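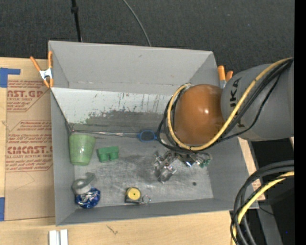
Tolteton Court Access Program
Interim progress report to the Mostus Fund
Prepared by: Assunta Mancuso, program manager
Reviewed by: Cletus Dvorak, legal services
Date: 10 December 2024

1. Reporting period and status

This report covers the second half of the grant year. Work is on schedule in three of the four work areas. The remote hearing work area is behind schedule and is described in section 4. Spending is within budget. No change to the total award is requested.

2. Background

The grant pays for help to people who must appear in the Tolteton county courts without a lawyer. Most of the cases are evictions, small claims, traffic matters and name changes. The work areas are the filing help desk, hearing reminders, remote hearing rooms, and plain-language forms. Travel assistance was removed from the scope when the grant was amended and is no longer reported.

3. Filing help desk

The desk at the main courthouse was open on all scheduled court days except during the building's heating repair, when service moved to the law library on the second floor. Visits in the period came to over 3000. Eviction answers were the most common reason for a visit, followed by small claims filings and requests for fee waivers.

Staff record each visit in the Roltomance intake system. The record holds the case type, the language used, the form given out and whether the visitor was sent to another service. It does not hold the outcome of the case. Matching intake records to court outcomes requires a data agreement with the clerk's office. A draft was sent to the clerk and came back with comments on how long records may be kept. The revised draft sets that period at one year.

Waiting times rose in the weeks when the eviction calendar was doubled. A second window was opened on those mornings, staffed from the afternoon shift. Afternoon coverage was thinner as a result, and phone calls went to voicemail more often than planned. Voicemails were returned by the next court day.

4. Remote hearing rooms

The plan called for 4 remote hearing rooms in branch libraries. Two are in service. The third has its equipment installed but lacks a network line that meets the court's requirements. The fourth, in the Tse branch, has been delayed by a change in the room assigned to the program. The first room shared a wall with the children's area and failed the sound check. A replacement room has been offered, and the door must be fitted with a lock and a seal before it can be used.

The two rooms in service hosted 57 hearings. Audio faults led to a continuance in two of them. Both faults were traced to the same ceiling microphone, now replaced with a table unit. Judges in the civil division have asked for a second display so that exhibits and the witness can be seen at the same time. The cost fits within the equipment line.

Both remaining rooms are expected to open in February. If the network line is not delivered by then, the third room will be moved to a different branch and the installed equipment will go with it.

5. Hearing reminders

Text reminders are sent seven days and one day before each hearing to people who have given a mobile number. The vendor changed its message format during the period, and the courtroom number was dropped from the one-day message for nine days before the error was found. Clerks were notified and directed people at the entrance. A daily test message to a staff phone is now part of the opening routine.

6. Plain-language forms

A total of 26 forms have been rewritten and approved by the presiding judge. The eviction answer, fee waiver and request to postpone are in use at the desk and on the court website. The remaining forms in the set concern guardianship and are on hold until the state issues its new instructions. Spanish versions follow each English version after approval.

7. Budget

Personnel costs are slightly under budget due to one vacant desk position, filled late in the period. Equipment spending is low because of the delays in section 4 and will catch up when the rooms open. We ask to carry the unspent equipment money into the next period under the same budget line.

8. Items for the funder

Approval of the equipment carryover.
Confirmation that the final report may use intake records only, if the data agreement is not signed in time.
A contact at the fund for questions on the audit format, which differs from last year's.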